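Household Skills, evening course
Handout 4: Looking after linen
6/28/21

Right, last time we got through washing and I promised we'd do drying and storing, so let's crack on. I've put the bit on stains at the back of next week's sheet, as a few of you asked for more on tea.

Drying first. I like a line outdoors whenever the weather lets me, and for white cotton full sun is lovely – it brightens as it dries. Coloured things go in the shade or inside out. Give each piece a good snap before you peg it, and peg sheets by the hem (never the corners, they go pointy and stay pointy!).

Ironing. Catch it while it's still a touch damp. Bone-dry linen fights you, and you'll end up spraying it all over again. Do embroidery face down on a towel.

Folding is where people get fussy. Halves, then halves again, smoothing outwards with flat hands as you go. I was taught thirds for tablecloths at the old Lamero laundry and I still do it, but halves will do fine for napkins and tea towels. Change the fold lines now and then, or the cloth wears through along the crease.

Storing. Cool, dry, and not crammed in. Line bare wooden shelves with cotton or plain paper, and put clean things at the bottom of the pile so everything gets its turn.

For next time: bring one pillowcase and one napkin, washed but not ironed.
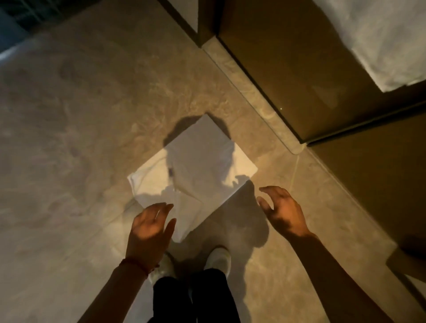
Fig. 1. White cloth folded into a flat square.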